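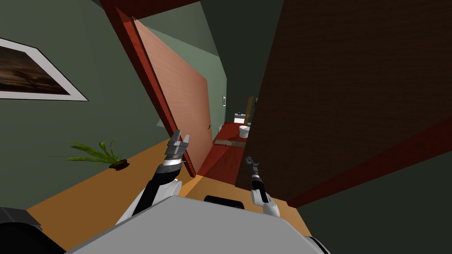
Head view in the Vonwood house, door open, both arms up.

4. Replaying a door run

I run the Jesar method on the Vonwood house first, and I'd start there too. It's the one I know best, and the door gives you plenty to look at!

4.1 Open the run list and pick Sárközi. That's my name for the door set, which has 1,996 simulated runs in it.

4.2 Load run 306. Leave the head view tilted the way it loads. I "fixed" the tilt once and my replay scores were junk for a whole afternoon.

4.3 Step through slowly and watch the left gripper against the red edge of the door. The policy gets its door angle from the head view, so this is the part I care about (I usually go over it twice).
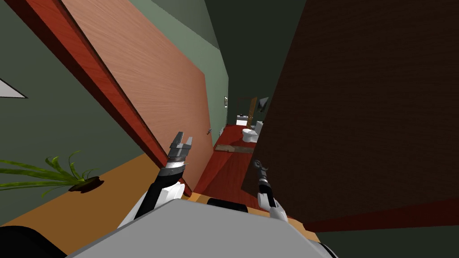

Same house, another view of the door and the hallway through to the toilet.

Note: The big dark brown panel on the right fills a lot of the view. I tried masking it out and got worse results, so I leave it in.

Caution: Don't switch views while a replay is running. Pause first, or the two arms lose sync and you'll have to reload.

4.4 Pause, then switch to the gripper view. You want both fingers in view and a wide gap between them, with the tabletop showing through. 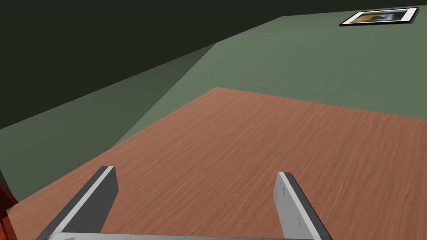 4.5 Set the view weight to 2 and save it under a new name. Mine is called Stomach, for no good reason.

4.6 Hit Replay again and compare the two logs. If they match up to the first pause, go on to section 5.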